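Brasorau Over-Door Shelf Rack, 6 tiers
Item 3737 – sold by Merkix

I put this rack up in May and I'm still a little smug about it. My bathroom has one tiny cabinet, and everything I own used to live on the edge of the sink! The Brasorau hangs over a regular interior door on two padded hooks, no drilling, and you can slide each tier up or down until your tall stuff fits (vitamins, in my case, plus a giant mouthwash).
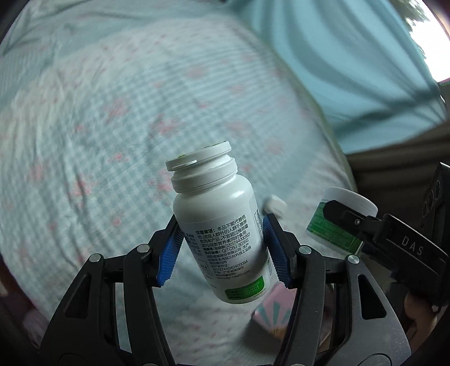

Felon wrote in to ask if the hooks scratch the paint, and said the last rack did a real number on a closet door. Mine hasn't left a mark so far – but do peel the film off the pads first, or it slides around every time you shut the door.

The top tiers are the shallow ones, and I keep skin care up there where I can grab it half asleep. The front rail is just high enough to stop small boxes from tipping out.

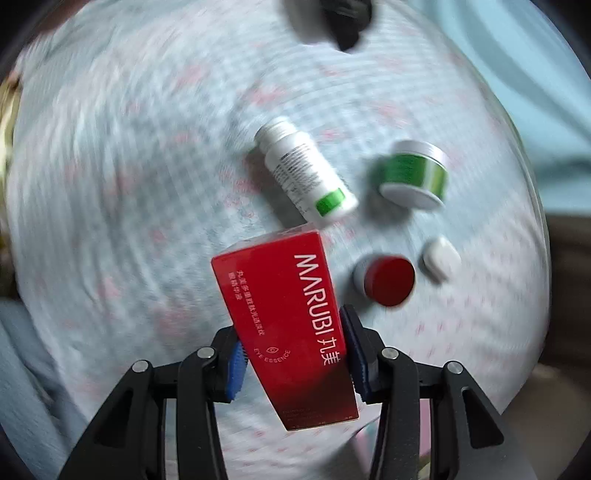
Boxed eye care from Marubi.

The lower tiers are deeper and take jars, hair stuff and a spare roll or two. If you want more room down there, the Farahani clip-on basket fits the same rails. I'd skip the basket on a hollow door, though. It gets heavy fast.

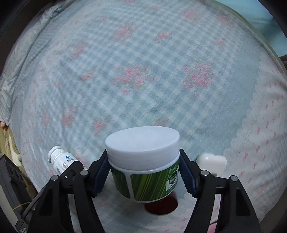 Round jar, white lid, green label.

Color: white or gray
Rack without hooks: 462 mm wide, 700 mm tall
In the box: rack, two hooks, pads, wall strap

Page updated 2025-08-31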